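Wutlow Swap Shelf – your questions

What can I bring?
Tins, jars, dry goods and clean kitchen bits, all very welcome! Please check the dates first.

Do I have to leave something to take something?
No, just help yourself.

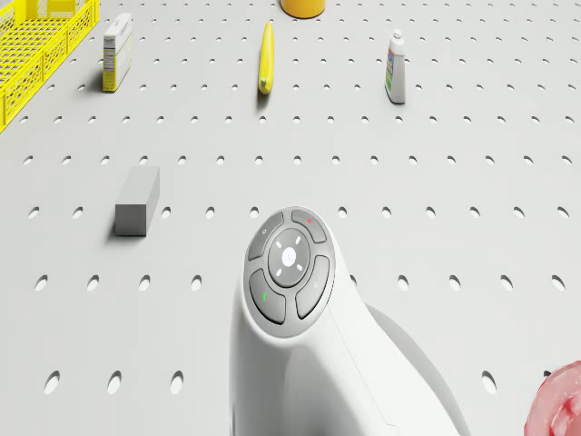 Household and grocery items, with a yellow crate

Where are you?
At 42 Meltora Road, next to the old Kurkex shop – look for the green door. The 547 bus stops right outside.

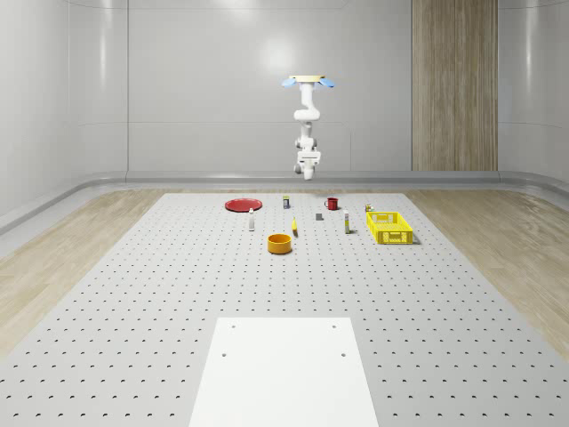

Page last changed: 12th July

Do you take fresh food?
Yes, and we love it – garden veg especially. Bring it before noon so it goes home with someone the same day.

Are you open in winter?
We close for the first week of January, then we're back with soup!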